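Chapter 7
Automation and the People Who Work Beside It

Learning objectives
After reading this chapter, students should be able to describe how tasks are divided between workers and machines, explain why job content changes before job numbers do, and identify the questions a supervisor should raise before new equipment is introduced.

7.1 A packing floor in transition

In October the distribution firm Hurum began to prepare one section of its Stutlow site for automated packing. The section handled small household goods: tissues, drinks, toiletries and similar items, picked by hand and placed in open boxes. It employed 153 people across two shifts. The firm had already installed conveyors and label printers, and few employees regarded these as a threat. Picking was different. It was the part of the job that workers described as their own skill, and the part on which new employees were judged.

Management did not begin by buying robot arms. It first asked experienced packers to carry out their usual tasks with hand-held grippers, so that their movements could be recorded and used to train a control system supplied by Adugna. Each packer who joined the program was released from normal duties for part of the shift and was paid at the regular rate.

The change in daily work was larger than the firm had expected. A packer who reaches for a soft bag with bare fingers makes many small corrections without thinking about them. With a gripper, the same person must choose an angle, close two pads on the item and judge when the hold is firm. Hongmei Zhong, a shift supervisor at the site, wrote in her report to management that her most skilled packers were at first the most frustrated. They were being asked to slow down and to make visible a skill they had never needed to explain. 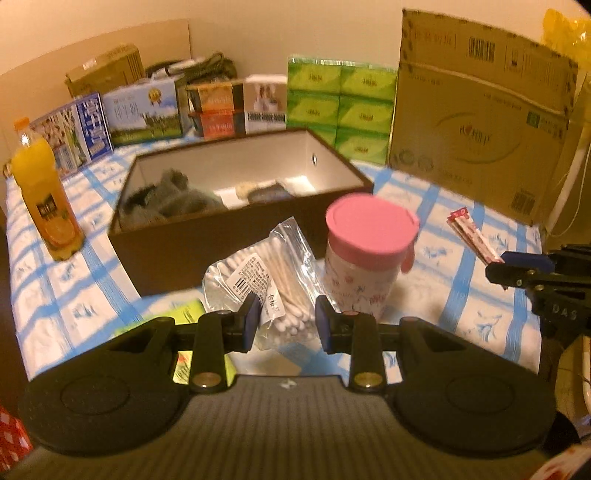

Figure 7.1 Hand-held grippers in use among packaged goods. A clear zip bag of cotton swabs lies near the finger pads of the gripper in the foreground.

Three issues arose early and will be followed through the chapter. The first was pay: the section's bonus was tied to items packed per hour, and recording work did not fit that measure. The second was ownership of the recordings, which employees wished to see settled in writing. The third was the future of the section itself - a matter on which the firm made no promise beyond the first year.

Section 7.2 examines the bonus question and compares the Stutlow site with the Hiden warehouse, where about 200 workers faced a similar change under a different agreement.

Key terms: task division, demonstration work, job content, piece-rate bonus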